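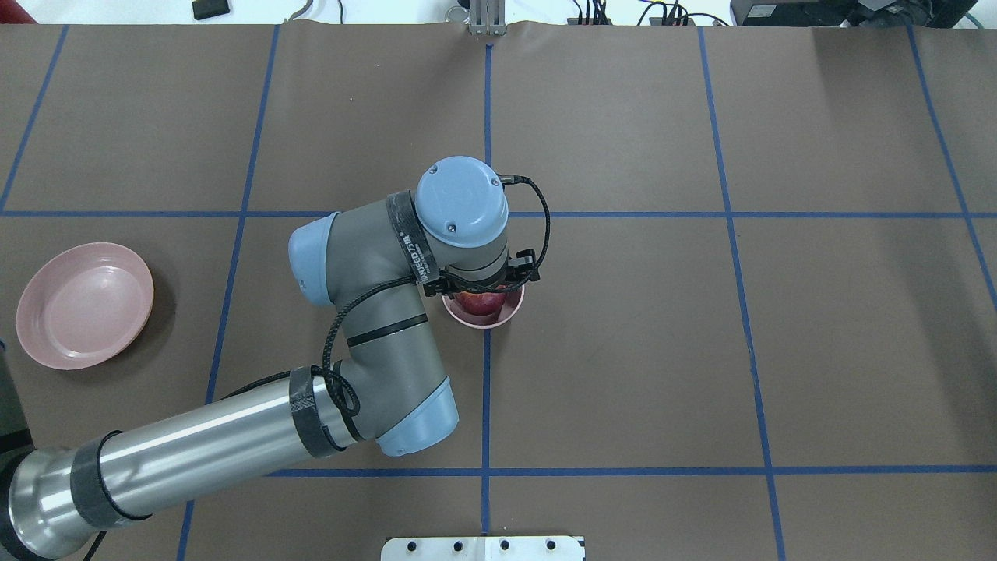

Pink cup with a red apple in it, pink plate to the left, blue tape marking out the worktop.

Taping your worktop: does it do any good?

Every few months the tip comes round again. Divide your kitchen worktop into boxes with coloured tape, give each box a job, and you'll never lose the peeler under a heap of onion skins again. I've been suspicious of it for years, mainly because the people who recommend it seem to own very few things. A cup, a plate, an apple. Anybody can keep that tidy.

Still, enough readers have asked, so I taped up 5 feet of worktop in February and left it there for 28 days. My notes follow, with grumbles.

The tape

Forget what the packet says about "clean removal". I tried two sorts, a blue masking tape from Favville and a shiny plastic one from Lalby. The Lalby stuff looked smarter for a day, then the corners rolled up and collected flour. The Favville tape stayed down, but it goes fluffy at the edges if you wipe along it. Wipe across instead, with a cloth that's been properly wrung out.

Test a short piece somewhere out of sight before you do the whole lot. Leave it overnight. If your worktop is oiled, I wouldn't bother at all, as the tape took a faint stripe of the finish with it when I tried it on my old chopping table.

Pull it off slowly, folded back on itself. A hairdryer on low helps with the gum that stays behind. So does a dab of cooking oil left for 5 minutes, then washing-up liquid.

How big to make the boxes

Bigger than you think. The drawings you find online have lovely little squares, and a dinner plate won't sit in any of them. Mine ended up wider than my largest plate with room for a hand either side. Use a ruler for the first line and measure the others off it. I did mine by eye and one line wandered off at a slant, which annoyed me every single morning.

Don't tape right up to the hob. It should be obvious, but I've seen it suggested.

What goes in them

Here I'll admit to being half won over. Labelled zones ("prep", "dirty", "done") lasted until the Tuesday. The family ignored them and so did I. What did work was leaving one box permanently clear, next to the chopping board, for whatever is coming off the board next. I also kept one for things on their way out of the kitchen, such as lunch boxes and the post.

Fruit in cups

This is a separate tip that usually arrives in the same breath: stand a single apple or pear in a wide cup so it can't roll about and bruise. Fine, if you have one apple. I buy 8 at a time and I'm not giving up 8 cups. It is handy for a child's snack, or for a cut apple standing with the cut side down on a saucer of lemon water. For the rest, use a bowl. Check the bottom ones.

The special mats

Zidis and Barasa both sell ready-marked worktop mats, and I can't see what you're paying for. The Barasa one slid every time I kneaded anything on it. The Zidis one gripped better but crumbs got underneath, and you have to lift the whole thing to get them out. A roll of tape costs far less and you can change your mind.

Would I do it again?

Part of it. I've kept 2 lines of tape, either side of the clear space by the board, and peeled up everything else. They need replacing when they get grubby. If your worktop is already crowded, tape won't fix that. Move the toaster first and see how you get on.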